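2019-12-16

Quick one tonight, I have 3 tabs of train times open and a cold coffee. Moving apartments in January. Did not plan on it. The landlord in Norville is selling, so that's that.

So the subject is books. Too many of them. I did a real count on Sunday because the movers wanted a number - 494, and that's after I gave two bags to Rukhsana Farooqui, who swears she'll read them. The movers charge by the box. Books are heavy. You can see where this goes.

First idea was sell them all. Took a stack to Kettle on the corner and they offered me seven dollars for the lot. Seven! One of those was a hardback atlas. I carried it all home again, arms killing me.

Second idea, mail them. Ming-te Liu did this when he moved out west, slow rate, everything turned up except a cookbook. Cheap but you need small boxes and alot of tape. Small boxes anyway, even for the van. I packed one big one as a test and couldn't get it off the floor.
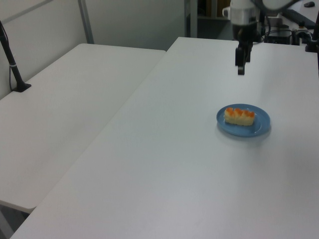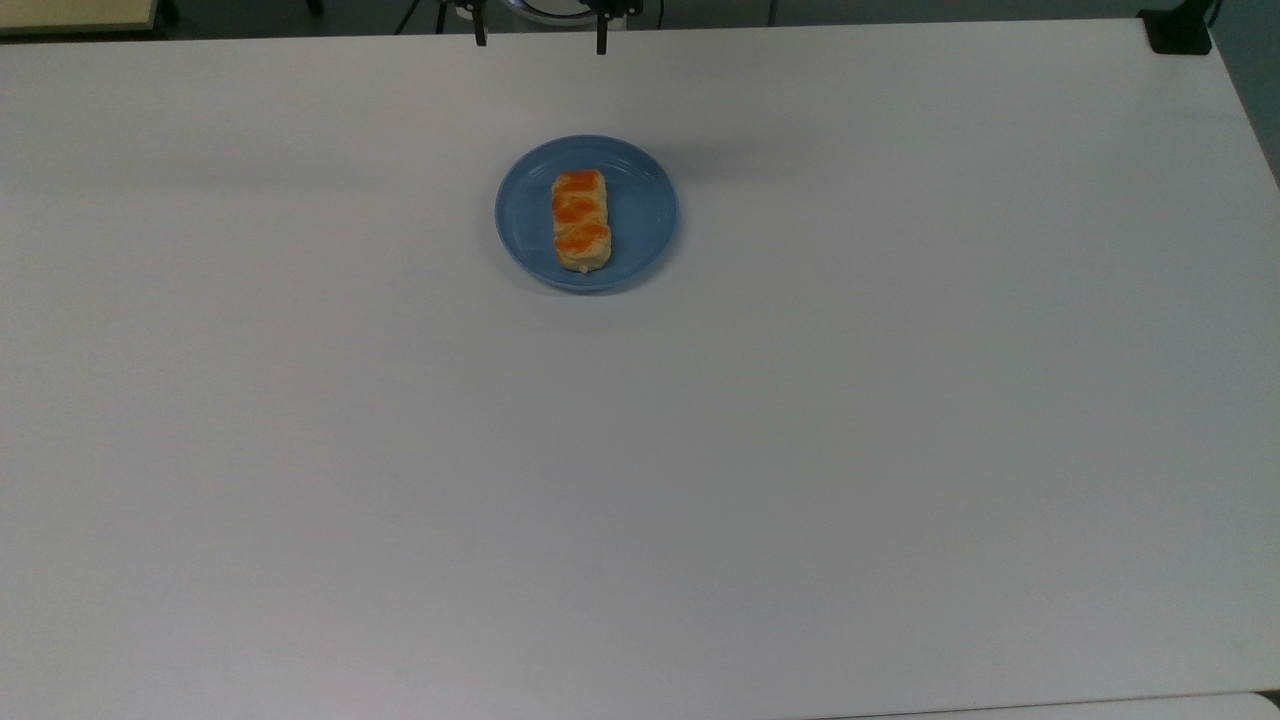

Pastry on a blue plate. 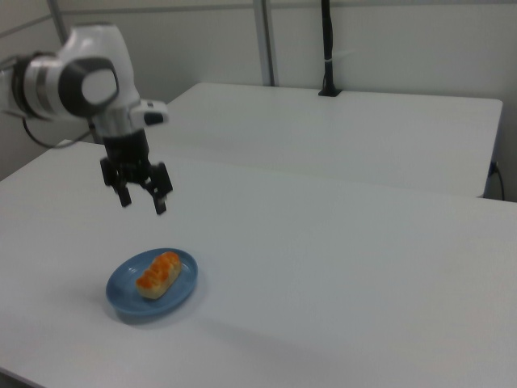
Should you pack books flat or standing up?

Flat for the big heavy ones, at the bottom, and standing for the rest with the spines against the side of the box. Never spine up, the pages pull away from the glue. Stuff the gaps with socks or towels so nothing slides.

Anyway. What I'm doing now is a keep pile, a maybe pile and a gone pile. The maybe pile is winning by a mile. Rule is if I haven't opened it since college it goes, and I've broken that rule for every single poetry book and also for a bus guide to a city I've never been to.

Still need - tape, a fat marker, somebody with a hand truck. If you have a hand truck and you live near me pleese write. I'll trade you a novel. Any novel. More when the shelves are down, the tall one is screwed to the wall and I've lost the right screwdriver.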